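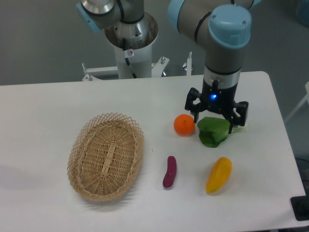 Onde devo colocar o desumidificador Irkance dentro da cozinha ou da despensa?
Coloque o aparelho no chão, numa superfície plana e firme, com 30 cm livres de cada lado e atrás. A saída de ar, na parte de cima, precisa de ficar sem nada por cima dela.

4. Instalação e primeira utilização

Esta secção é válida para o modelo de 16 litros por dia. Para o modelo pequeno, consulte o folheto separado que vem na mesma caixa.

4.1 Antes de ligar

1. Retire o aparelho da caixa em posição vertical. Corte as fitas azuis que seguram a porta do depósito e o cabo.
2. Se o aparelho foi transportado deitado, deixe-o de pé durante 2 horas antes de o ligar. O óleo do compressor tem de voltar ao seu lugar.
3. Puxe o depósito para fora, com as duas mãos, e verifique se a boia branca se move livremente para cima e para baixo.
4. Volte a colocar o depósito até ouvir um clique. Sem este clique, a luz vermelha fica acesa e o compressor não arranca.
5. Ligue a ficha directamente a uma tomada de parede com terra.

Cuidado: não utilize extensões nem fichas múltiplas. Não coloque o aparelho por baixo de uma tomada onde possa pingar água, nem a menos de um metro do lava-loiça.

Nota: as rodas traseiras não têm travão. Em chão inclinado, o depósito pode dar sinal de cheio antes do tempo.

4.2 Regular a humidade

1. Carregue em LIGAR. O visor mostra primeiro a humidade da divisão e depois o valor pedido.
2. Carregue nas setas para escolher o valor. Cada toque muda 5 pontos. Para uma despensa com fruta, batatas e cebolas, recomendamos começar em 60 e observar durante uma semana. A fruta perde água com o ar muito seco e a casca fica enrugada.
3. Escolha a velocidade do ventilador. A velocidade baixa é suficiente para uma despensa fechada.
4. Feche portas e janelas.

O valor no visor pode demorar quase 30 minutos a estabilizar depois de arrancar. Durante este tempo é normal que suba e desça.

Nota: se guarda alimentos em cestos ou caixas, deixe um espaço entre eles e a parede. O ar parado atrás das caixas é o sítio onde o bolor aparece primeiro, mesmo com o aparelho a trabalhar.

4.3 Drenagem contínua (opcional)

A mangueira Xue vem enrolada dentro do compartimento do filtro.

1. Desligue o aparelho da tomada.
2. Retire a tampa de borracha na parte de trás, em baixo. Guarde-a, porque é precisa para voltar a usar o depósito.
3. Enfie a mangueira no bocal até ao anel preto.
4. Leve a outra ponta até um ralo. A mangueira tem de descer sempre – qualquer subida faz a água voltar para trás.
5. Ligue o aparelho e verifique depois de uma hora se a água sai pela mangueira.

Cuidado: em divisões com menos de 5 °C a água pode gelar dentro da mangueira. Nesse caso use apenas o depósito.

4.4 Filtro

Lave o filtro de 2 em 2 semanas, com água morna e sem detergente. Deixe secar à sombra. Depois de 800 horas de trabalho, a letra F aparece no visor: é altura de trocar o filtro por um novo. Para apagar a letra, carregue na seta de baixo durante cinco segundos.

Nunca ponha o aparelho a trabalhar sem filtro. O pó entra no evaporador e a limpeza só pode ser feita na oficina.

4.5 Se o aparelho não arranca

Luz vermelha acesa: depósito cheio ou mal encaixado.
Visor apagado: verifique a tomada e o disjuntor.
Ventilador trabalha, mas não há água: o valor pedido é superior à humidade da divisão. Baixe o valor.
Gelo visível na grelha: desligue e espere que derreta. Não raspe com objectos.

Peças e mangueiras mais compridas podem ser pedidas ao armazém de Goltumbridge, indicando o número que está na etiqueta por baixo do depósito.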